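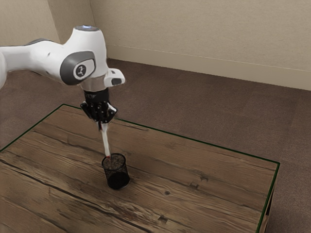 What does a sponsor's monthly gift pay for?

School fees, a share of the family's food, and the wages of the local staff who visit the home. The split differs from one project to the next, and the project office sets it each July.

Session 6: Child sponsorship and the visiting sponsor
Course notes, Estela Alarcón

Reading for this session: the Ileden case, parts one and two. Bring your copy to class.

Background to the case

Hondport is a charity that links sponsors abroad with families in the Ileden district. It has 3260 sponsored children on its books and 255 elderly people in a smaller program that started later. Each family has one named contact at the project office. Letters go through that contact in both directions and are translated there.

Group trips

Hondport runs group trips for sponsors. A trip lasts 7 days and takes up to 6 sponsors per project site. Svend Thorlacius planned the early ones and his schedule is still in use. Mornings are spent at the project office, afternoons on home visits. Sponsors meet their own family on the third day, after they have seen how the office works.

Terms you should know

Direct sponsorship: the gift is recorded against one child or elder.
Pooled sponsorship: gifts go into one fund and the project decides who gets what.
Mothers' group: parents who meet at the office, keep a savings book and vote on small loans.
Home visit: a staff member goes to the family's house. On trips, the sponsor goes along.

Points from the reading

Malou Kirkegaard argues that trips cost a project more staff time than the budget shows. Staff stop normal visits for most of the week, and families clean, cook and lose a day's pay to receive guests. She wants that time written into the trip fee.

Aksel Stougaard takes the other side. He found that sponsors who had traveled were slower to cancel, and he treats the trip as a cost of keeping donors. Note that he only looked at people who chose to travel, so read his second chapter with care.

Khải Vũ's short paper on gifts is optional. It covers what happens when one child in a street gets a bicycle and the others do not.

For next time

Write one page on who should pay for the family's lost day. Use the Ileden budget table and show your figures. Hand it in at the start of class.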